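Troltelholm group publishes rules for testing home robots in simulation 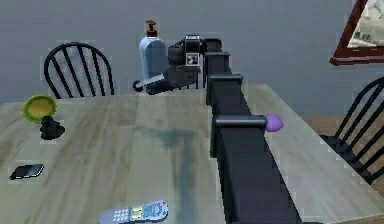
A simulated robot arm at a dining-type table with a pump bottle, a phone and a remote control.

A working group in Troltelholm has published a guide on how to test robot arms in computer simulation before they are allowed to work in a real home. The guide came out in October and is free to use. It has 46 pages, and most of them are about tables, shelves and the ordinary small things that people leave on them.

The group was started by the engineering office Istine together with Després, a company that makes software for virtual rooms. Both have tested household robots for several years, but they did it in different ways, and their results were hard to compare. A robot that passed the test at one company could fail at the other on the same day.

The first rule in the guide says that every test report must give the number of simulated runs, also the runs that were stopped early. The minimum is 1000 runs for each task. Before this, many reports gave only a percentage of success, and the reader had no way to know if it came from 20 attempts or from many thousands.

The second rule is about the objects. A test room should have things on the table which are not part of the task, and they must be moved to new places between the runs. The guide also asks that the position of the chairs and the color of the walls are changed. "If the arm has learned the room and not the task, we want to see it in the simulation and not in somebody's kitchen," said Carter Thibodeau, who led the writing of the guide.

To try the rules, the group went back to old material from a project called Cudwood. It had 1591 recorded runs in which an arm should pick up one thing from a table and leave the others in place. When the new rules were used, 603 of these runs could not be counted, in most cases for the reason that the objects were always at the same spots. Thibodeau said he had expected a smaller number — his own team made part of the recordings.

There are also rules for touching. A run does not count as a success if the arm pushes another object over or off the table, even when the right object is picked up at the end. Light contact is allowed, but it must be written in the report together with the speed of the arm at that moment. Some members wanted a full ban on contact. They did not get a majority for it, and the question will be discussed again in the next version.

The guide says clearly that simulation does not replace tests with a real machine. After the virtual part, a shorter test with a physical arm is needed, with a person next to the stop button. How long this test must be is left open for now.

Istine will use the rules in all its new projects. Després plans to add an automatic check to its software, so that a report with missing runs cannot be saved as final. Comments on the guide can be sent to the working group until the end of the winter.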